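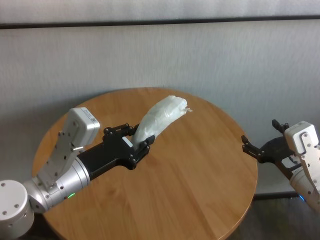

4. The bag on the table

4.1 Why a bag at all

The thin plastic bag has had a good deal of attention as litter and almost none as a household possession. This is a strange gap. The survey described in Section 3 reached 320 households, and the great majority kept bags on purpose, usually inside another bag, which was itself spoken of with some respect. Respondents who could not name the number of forks they owned could tell us where the bags were, who was allowed to take one, and which relative had been putting them away wrong for years.

We use "putting away" in the broad sense the respondents did. It covers folding, knotting, rolling, bunching, stuffing, and an operation that one household called "filing" and that we could not tell apart from stuffing. Earlier work at Nillis sorted these by the finished shape, so that a flat square was a fold and a lump was a lump. The trouble is that many different efforts end in a lump. A person may spend half a minute smoothing, pairing the handles and pressing out the air, lose hold of one corner, and end up with the same object as someone who closed a fist. If the interest is in what people do with their hands and their patience, the shape alone gives little credit where it is due.

The sessions reported in this section therefore followed the bag from first touch to last. They were held through November in the Meden room, mostly in the late afternoon, when bags are put away in real kitchens and when tempers are about the same.

4.2 The table

A rectangular table would have been the sensible choice. It has edges that can be used as a guide, corners against which a bag can be squared, and a near side that stays the near side. We had one on order from Texier. What we had in the room was the round one, and after a pilot session it was kept deliberately, for reasons which Perrin argued for at length and which the remaining authors now claim to have held from the start.

Her argument ran as follows. Much of what looks like skill in folding is borrowed from the furniture. A folder at a straight counter lays the mouth of the bag along the edge, and the edge does the first third of the work. Take the edge away and the folder must find a straight line in the bag, in the tabletop, or in the imagination. In the home interviews, people who described themselves as careful folders nearly always folded at a counter. People with round tables described themselves as "not really folders," as if this were a matter of character.

The tabletop is wood, warm honey-orange in color, with long straight grain that is easy to see. We had thought of the grain as decoration. Several folders thought of it as a ruler and lined the side seam up with it, turning the bag until the two agreed. This worked well for as long as they remained standing in one spot. Those who shifted around the table while folding tended to go on trusting the grain after it had stopped pointing in a helpful direction, and produced long, tapering parcels of great conviction.

The setting behind the table was kept plain. The wall is light gray with a fine texture, and a dark horizontal strip runs across it well above table height. The strip offers a second straight line to anyone who looks up. No folder reported using it, though one complained that it made the table look crooked, a charge that is hard to bring against a circle.

Figure 4. The round wooden table in the Meden room, with the gray wall and its dark strip behind. 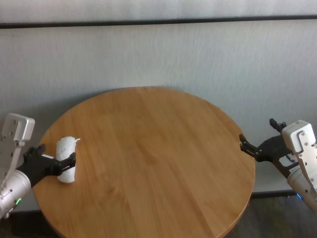
A round top also changes what counts as the middle. On a rectangular table, folders in the pilot worked close to the near side and left most of the surface alone. On the round one they moved inward, which meant a longer reach and less pressure available for flattening. We consider this a fair cost. It is also the cost paid in any home where the round table has a fruit bowl on it and the folder works in whatever space the fruit allows.

4.3 The bags

The supply came to 692 bags, collected from the surveyed households in exchange for our thanks. White bags were the most common and made up the main set. Translucent film is an awkward material to study and an awkward one to own. Its creases show pale gray and stay where they were put, so that a bag which has been bunched once carries the memory of it into every later attempt. An old bag will fold happily along the lines of somebody else's bad decision.

Bags were graded by wear before use. The Driltach scale, which we adopted with small changes, runs from 1 (fresh from the roll) to 7 (holes, a missing handle, or the smell of onions). Only grades 1 through 5 were used in the sessions. Grade 6 bags were too fragile, and the grade 7 bags were kept in a grade 7 bag, which failed.

Particular care was taken over torn corners. A twisted or frayed tuft at one end of a bag gives the hand something to catch, and hands do catch it. Folders drawn to a tuft would pull from there first and set the whole bag on a slant. In the first round we trimmed these off for the sake of uniformity. This produced tidy results and some protest, the protesters pointing out that bags at home are not trimmed. They were right, and from the second round on the corners were left as they came.

4.4 What was asked of the folders

The instruction was one sentence: put the bag away so that you could find it again. No container was offered. We had expected the lack of a container to be a minor detail. It was the thing folders asked about most, and the question was nearly always the same one, whether this was "for the drawer or for the other place." Every home, it seems, has an other place. For analysis we have coded it as a single location, although the interviews put it variously under the sink, behind a door, and in the car.

Each folder handled 12 bags in a sitting, with a break halfway. Timing began at first contact and ended when the bag was let go. Film of this kind does not always agree that it has been let go. A bunched bag springs partly open on release, sometimes over several seconds, and a folder who has already turned away may turn back and press it down again. We counted the second pressing as part of the same attempt. A third pressing was logged separately under the heading "discussion," since by that stage most folders were talking to the bag.

4.5 Bunching, and a word in its defense

The most frequent treatment by a clear margin was the lengthwise bunch: the bag is gathered across its width into a loose rope and then bent, knotted, or simply left. The household manuals we reviewed give it no name and, where they mention it, use it as the "before" illustration. Our folders treated it as a finished state.

There is something to be said for them. The bunch asks for no straight line and so loses nothing to the round table. It tolerates old creases, which have no say in a shape that is all crease. Retrieval was also quick, because a rope of film can be taken hold of anywhere along its length, whereas a flat square has to be picked up by an edge, and the edges of a well-folded square are hard to find for the very reason that it is well folded. In several sittings the folder's own best square was still being scratched at with a fingernail after the bunched bags had been opened and set aside.

The drawback is volume. Bunched bags fill a drawer with what is mostly air, and they do so with a certain persistence, rising when the drawer is opened. Households that bunch tend to solve this by closing the drawer faster. The question of how many bunched bags a standard drawer will accept before it refuses is taken up in Section 5, together with the matter of who, in a shared kitchen, is held responsible.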